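How I Fold a Varsity Jacket So It Stays Flat in the Drawer

Posted Mon 5 October 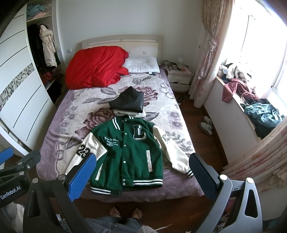
Front side up on the bed, sleeves out, ready to go.

I put off learning this for years because hangers were easier, and then we moved and I lost half my closet (the new one is 92 centimeters wide, which I now have to share). So into the drawer go the jackets! Mine is the Dzene dresser and the drawers are pretty shallow, so a puffy lump won't do.

You need a bed or a big table. A blanket underneath is fine, just pull it smooth first so you're not folding over a wrinkle.

1. Empty the pockets. I once folded up a whole pack of gum.

2. Snap the front closed, top to bottom. Don't skip the ones on the waistband, they hold the ribbing together when you flip the jacket over.

3. Lay it down with the collar pointing away from you and smooth from the chest out to the sides. If you have a big letter patch like this one, press it with your palm and never fold across it. Mine got a crease once and it took a damp cloth and a lot of patience to get it out.

4. Tug the hem so both halves line up. The striped ribbing makes it really easy to see when one side is sitting lower.

5. Flip the whole thing face down. Fold one side in toward the middle, then turn the sleeve back so it runs straight down to the hem. Same on the other side.

6. Bring the hem up to the collar in one fold. For a really deep drawer you can stop there. For mine I fold it in thirds.

7. Turn it over so the patch is on top and slide it in.

Fuzzy things shed like crazy on dark wool, so I keep those in a separate pile. I'll do my sweater fold in November, once I've finished sorting the Julleo bins.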